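4.2 Collection of demonstrations by the student teams

The course project at Bremeck was given in the second half of the semester, after the students had finished the exercises on kinematics and camera calibration. Each team received the same task family, which we call table tidying, and had to record its own demonstrations with hand-held grippers before any training was allowed. We wanted the students to learn how strongly the result depends on the data, and therefore the learning code (the Pultano package, version of November) was fixed and could not be changed by them.

A demonstration was accepted if the object was grasped, moved and released within 30 seconds, and if the gripper stayed in view of its own localisation during the whole motion. The teams were free to choose the objects. Most of them took what was already in the office, such as packages, bags and paper cups. Soft objects were more difficult than we expected, as the fingers often closed on the outer foil only and the content slipped back. In total 3,000 demonstrations were recorded, from which 2,000 passed the check. The rejected ones were kept, and the students had to discuss them in the report.

Two persons could work at one table at the same time. This saved time, but it also brought the second gripper into many of the recordings (Figure 3). The Ahn team decided to keep such recordings, while the Jirnach team repeated them with one person only. Both decisions were accepted by us, under the condition that they were written in the data sheet of the team. 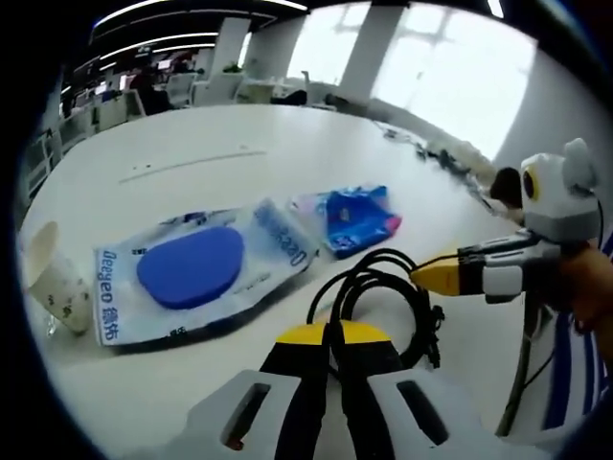
Can demonstrations from different teams be put together for the training of one policy?
They can be combined when the grippers have the same finger geometry and the cameras are calibrated in the same manner; otherwise the recorded finger width has to be converted first.

Figure 3. Hand-held grippers at a shared table, seen from the camera of one of them.

For the comparison in Section 5 we took 700 accepted demonstrations from each of the two teams named before. The selection was random, with the same seed for both. We did not correct for the experience of the operator, although the recordings made late in the project are visibly smoother than the first ones. The teams also differed in how they placed the objects at the start: Ahn marked the positions with tape on paper sheets, and Jirnach placed them by hand without marks. The influence of this difference is treated in Section 5.3.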